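Abril de 2018, domingo
Caderno da bancada – R. Jin

Falha: a garra fecha, mas o comando de abrir chega atrasado. Já tinha visto isto uma vez com o Naveen e não anotei, foi erro meu. Agora escrevo tudo, para o Kaiwen e a Jingyi poderem repetir sem me perguntar. Trabalho com as garras de mão e pacotes de snacks, na sala.
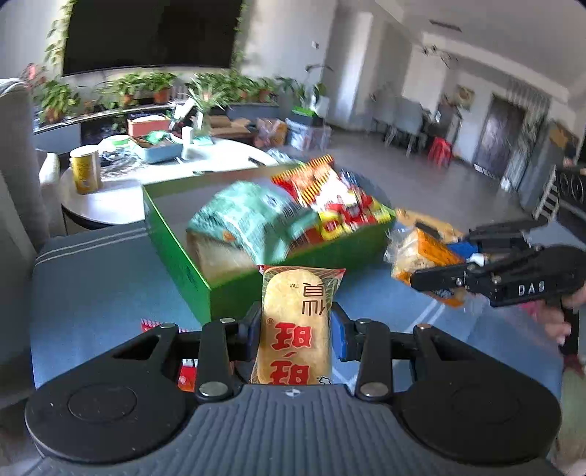
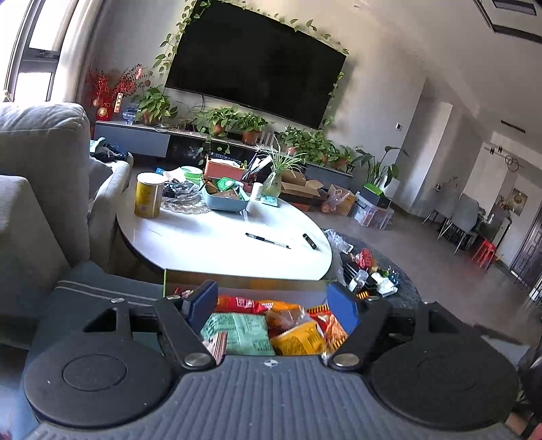
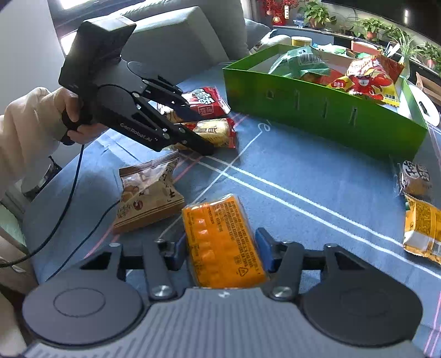

Garras de mão com almofadas azuis, snacks embalados entre os dedos. Na primeira, o pacote 旺旺; na última, o pacote cor de laranja e a segunda garra com o seu cabo.

O que aconteceu: nos pacotes sozinhos, fecho normal. Com vários pacotes juntos, o motor ficou a fazer força depois do contacto e o gatilho deixou de responder. Medi 400 ms entre soltar o gatilho e o primeiro movimento dos dedos. O limite que combinámos é 30 ms. No registo há 79 avisos de corrente alta, quase todos seguidos.

Primeiro pensei no cabo – troquei, ficou igual. Depois baixei o limite de corrente e o atraso desapareceu, mas os pacotes lisos começaram a escorregar. Portanto não é solução, só confirma onde está o problema.

Segurança: a Jingyi ficou com a ponta do dedo entre a almofada e o pacote. Não se magoou, mas teve de esperar que a garra abrisse. Até haver correção, não se ajusta o pacote com a mão enquanto a garra está ligada. Quem precisar de mexer, desliga primeiro.

Por fazer:
– pedir à Ilteck o firmware anterior
– repetir com os pacotes juntos, corrente intermédia
– Yutong vê se a fila de mensagens enche (está em 2.000, parece-me demasiado)
– Naveen procura a nota de setembro, se existir

A garra fica desligada e com etiqueta até segunda.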